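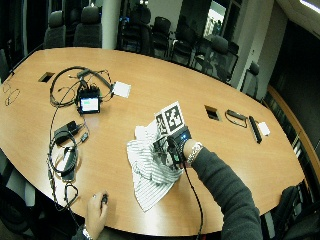 Reltby meeting room, progress to 2022-07-16. We have spent 171 of the 336 hours in the grant. The oval table stays, and its glossy wood top is wiped down between sessions – no sprays. Chairs are due in November.

Reading time: 2 min

Comments
Debashish Majumder: Does the 3000 include the chairs?
Reltby office: Yes, and delivery.

Related
Groris hallway: second report
Heydari storage room, shelving
Cinero kitchen budget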